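Fresh ravioli turning to mush when I cook for a crowd – what am I doing wrong?

Posted by Nighat Memon in Pasta, Bread and Dough
Last edited 7/23/26

Hello all, hoping someone can help before I lose my temper with a bowl of flour.

I've been making ravioli at home since January, just for the two of us, and it's been lovely. Spinach and ricotta mostly, sometimes squash. I use 300 grams of plain flour and three eggs, rest it under a bowl while I have a cup of tea, roll it to the second thinnest setting on the machine, fill it, cut it, straight into the pan. No trouble at all.

Then my sister-in-law asked me to do the starter for her birthday, eleven of us. I thought I'd be clever and make everything the afternoon before. I doubled the dough and a bit more (600 grams of flour, an extra egg because it felt dry), laid the ravioli out on plates with cling film over the top, and put them in the fridge. By the next evening they had stuck to the plates and to each other, and the bottoms had gone grey and soft. Half of them tore when I lifted them and the rest burst in the water. We had filling soup. Everybody was very nice about it, which made it worse.

My questions are: can you make filled pasta a day ahead at all? Should I be freezing it? And is it the extra egg that did it? I used the tub of ricotta from Cheema, the shop near the station, and it's quite a wet one, but it's never been a problem on the small batches.

I'd rather not go back to dried pasta for guests because I've told everyone I make my own now, and I've got the same lot coming again in a fortnight.

Thanks in advance!

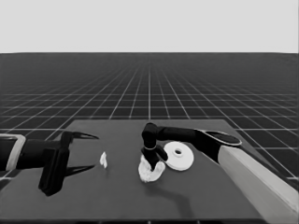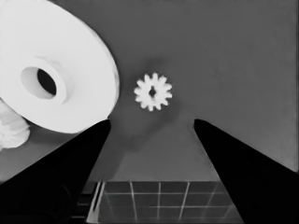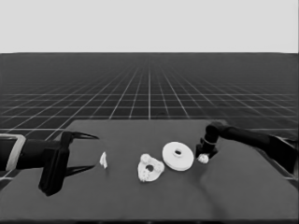 All three are computer renders, in greyscale.

Yasir Jatoi
Freeze them. Never the fridge.

Eoin Dolan
Hi Nighat, you have my sympathy, I did exactly this one Christmas with 101 tortellini (yes, I counted, I was that proud of them) and ended up serving toast.

I don't think the extra egg is your problem. It'll have made the dough a bit softer but you'd have got away with it if you'd cooked them there and then. Your trouble is the ricotta. The water in the filling creeps into the dough overnight and the bottom of each one goes like wet paper, and the grey colour is just what fresh egg dough does when it sits in the fridge. Cling film keeps all the damp in as well, so they had no chance really.

What I do now is drain the ricotta the night before. Sieve over a bowl, bit of clean cloth, in the fridge, and you'll be amazed how much comes out, even from the good stuff. Same with the spinach – cook it, let it cool, then squeeze it in your hands until you think it's done and then squeeze it again. I put a handful of parmesan in too, and if it still looks sloppy a spoonful of dry breadcrumbs.

Then make the ravioli whenever suits you that week and freeze them flat. Tray, baking paper, plenty of semolina underneath, don't let them touch. Leave it uncovered until they're hard (couple of hours in mine, but mine's an elderly Nokmont that ices up if you look at it, so yours may be quicker). Once they're solid you can tip them into a bag and they won't stick. Cook from frozen, do NOT thaw them first or you're back where you started. They need a minute or two longer than fresh.

For eleven people I'd use two big pans and keep the water at a gentle simmer, because a fierce boil knocks them about. Lift them out with a slotted spoon straight into the butter or sauce. I never tip them into a colander now.

Good luck with round two!

Hanane Ragab
I agree with most of what Eoin says but I wouldn't go as thin as the second to last setting if you're freezing. One wider. Thin sheets crack in the freezer, mine always did, and then they leak in the pan.

Also check you're getting the air out when you seal them. Press round the filling with the side of your finger before you cut. A trapped bubble swells up in hot water and that's your burst one, whatever cheese you've used.

If you'd sooner not freeze, you can blanch them for a minute, cool them, oil them lightly and keep them on a tray in the fridge till the evening. I've done that for a same-day dinner with 700 grams of flour's worth and lost two or three. Wouldn't leave it overnight though.

Nighat Memon
Thank you all so much. Ricotta is in the sieve as I type and there's already a puddle under it! I'm going to do a small trial lot tonight, thicker like Hanane says, and freeze them on my one decent tray. Eoin, do you salt the filling before or after it's drained?

Eoin Dolan
After. And taste it before the egg goes in, if you're using egg.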